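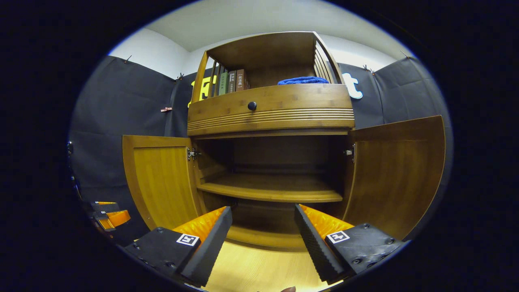
Fig. 4. Cabinet with slatted sides and an open upper shelf, with books standing at the left.

Section 3: Finding a Good Home for Your Guneo Room Humidifier

Before you fill the tank for the first time, take a slow walk through the room and think about where the mist is going to go (it travels farther than most people expect!).

1. Pick a level surface at least 18 inches off the floor. A sturdy side table does nicely.

2. Leave 50 inches of open space above the mist outlet, so please don't tuck the unit inside a shelf, however snug it looks in there.

3. Keep books, photo albums and sheet music well out of the mist. Paper drinks up moisture and the pages will ripple.

4. Plug the cord straight into the wall and let it hang loosely behind the table.

5. Set the dial to Low and let it run for an hour before you turn it up.

Note: If wood nearby feels damp to your hand, wipe it with a soft dry cloth and move the unit farther away.

Caution: Never carry the humidifier with water in the tank. Unplug it, empty it, and then move it.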